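Rules first, then the robot

Monday, February 15, 2021. Doaa Ghoneim wants it in writing before anything moves. Grip limits, stop rules, who signs. Her checklist for Bendavel runs to 5 pages and she'd like it shorter.

The rule that gets the moans – every new grasp goes through simulation before it goes near a real arm. 100 clean runs in a row. One slip and you start agian. Keskinen's team logged 1,683 runs in January and threw out 1,030 of them. Wrong friction values, mostly.

"People skip the boring bit," she says. "Then they ring me."

Next on her list: naming. Same joint, three names, depending who you ask at Jevano. No fix yet. A draft is going round, comments welcome, she has had two so far and one was about the font.

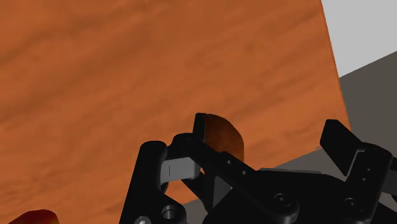 Simulated three-fingered gripper, fingers partly open, in front of a wood-grain panel.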